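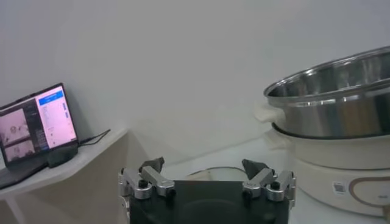
A reader wrote in after my last column to say that torque specs on household products are a waste of ink, that people who own a torque wrench don't need them and people who don't will ignore them. The reader had put together a Levach shelving unit by feel, as most buyers do, and it has stood up fine.

I accept the second half. Most things assembled by feel stand up fine. My disagreement is with the idea that a number printed in a manual is only for the person holding the screwdriver.

Take the Fisell bench I bought in October. The manual has 20 pages, 11 of them safety warnings in several languages. It tells you to tighten the leg bolts "firmly." The legs attach with M8 bolts into threaded inserts, and an insert set in softwood will start to turn in its hole well before the bolt itself is in any trouble. "Firmly" to someone who works on trucks is a stripped insert. The same word to my mother is a bench that rocks within a month. A stated value would settle the argument even for a buyer with no wrench, as it says whether the joint is meant to be snug or properly tight. Anyone can tell 5 newton meters from 40.

The number also matters later. When a joint fails and the buyer calls the maker, the first question is whether it was overtightened. With no published value, there is nothing to be over. I had this exact conversation with Fisell support, and it went on for two calls and 95 minutes, most of it on hold. They sent a replacement leg and no insert - the insert was the broken part.

Compare the Choo folding table, which costs less. It gives a value for each fastener, in both unit systems, next to the drawing of that fastener. Putting the values in a table at the back would have been cheaper to lay out and much less useful.

The usual objection is cost. I don't find it convincing. Whoever designed the joint picked a bolt, an insert and a material, and had to have some clamping load in mind. If the value exists, printing it takes one line. If it doesn't exist, I would like to know that before I pay $498 for the bench.

A weaker form of the objection is that a printed value invites claims from people whose wrenches are out of calibration. Print a range, then. Brultilance does this on its wall brackets and leaves a sensible spread between the low and high ends.

My own wrench is a click type and reads a little high at the bottom of its scale. I still use it on furniture, and set it low.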